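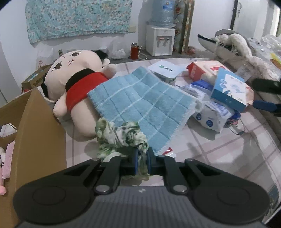 Colness Textile Evening Group: minutes of the March meeting

Held 7th March in the upstairs room at the Mallet. Notes by me, Ieva Koppel, as Dzintra had the laptop last time and says it's my turn until June. Sorry if I've missed your best line, I was eating crisps for some of it.

Apologies
I had three messages from people with the same cold, so get well soon all of you. I'll drop the pattern sheets through your doors if you tell me which ones you want.

Last month's minutes
Read and agreed, with one correction. I wrote that Dzintra Lukoševičius had offered to dye all the wool for the summer stall. She offered to dye some of the wool. She would like this to be very clear.

Money
We have £1521 in the account, which is better than I expected after paying for the heating. The Jurdale hall people want £46 a session from June and we've been paying a good bit less, so there was some grumbling. I think it's still fair for a room with two proper sinks and a kettle that works. We agreed to say yes for the summer and ask again in the autumn. Dzintra will write to them (politely, she promises).

The Bundotex order
This took up most of the evening! For anyone who missed last month, Bundotex is the mill shop that sells off ends of rolls, and if we put in one big order we get the trade price. The trouble is that we all want different things. I want plain cotton in white or cream for the dye day. The quilters want checks and small prints, and the bag makers want something heavy that won't sag.

We passed the sample book round and it went very quiet for a while, then everyone talked at once. The blue check was popular. The mustard was not, although I liked it and I'm having a metre whatever anyone says. Somebody asked if the linen mix shrinks. The book says to wash before cutting, and Dzintra has used it for tea towels and lost a good inch off the length, so please do wash it first or cut generously.

Agreed: one order, everyone's list to me in writing with the roll number and the length in metres. Not feet, not "enough for a skirt". I can't ring the mill and ask for enough for a skirt. I'll send it off once the lists are in and the money's been paid.

Dye day at Jurdale
Going ahead in June, date to follow when the hall confirms. We'll do onion skins again as they came out so well, plus madder, and indigo if Dzintra can get her vat going in time. She explained how the vat works and I wrote down "smells, be patient", so ask her if you need more than that.

Please bring your own gloves, an apron and an old bucket. Also something to carry wet cloth home in, as my car seat is still a bit yellow from last year. Save your onion skins from now, brown and red in separate bags. Paper bags are better than plastic, mine went mouldy.

We had a long chat about whether to let children come. I was for it, others were worried about hot pans. We settled on children welcome in the afternoon only, when it's rinsing and hanging up, with a grown-up each.

Summer stall
The Colness fair has given us the same pitch, next to the plants. Last year the small things sold best: hair ties, lavender bags, napkins. The cushions came home again. So this time we'd like lots of small makes from scraps and only a few big pieces to make the table look good. If you've got a bag of offcuts you can't face, bring it to the April session and we'll have a sharing pile.

Prices were left open. I think we charge too little, Dzintra thinks people at a fair have a fiver in their pocket and that's that. We'll come back to it.

The leaflet
We still have most of a box of the old leaflets, out of the 2000 we had printed, and they've got the wrong phone number on. I suggested a sticker over the number. There was no great rush to help with this, so I'll bring the box and some pens next time and we can do it while we talk.

Any other business
The overlocker needs a service and is eating thread on the left side. Please don't use it until it's been looked at. I'll ask the repair shop on the high street what they charge.

Someone left a very nice pair of shears under the window. I've got them at home. Tell me what colour the handles are and they're yours.

We stopped when the pub wanted the room back. Next meeting is in the same place, and it's Dzintra's turn to bring biscuits.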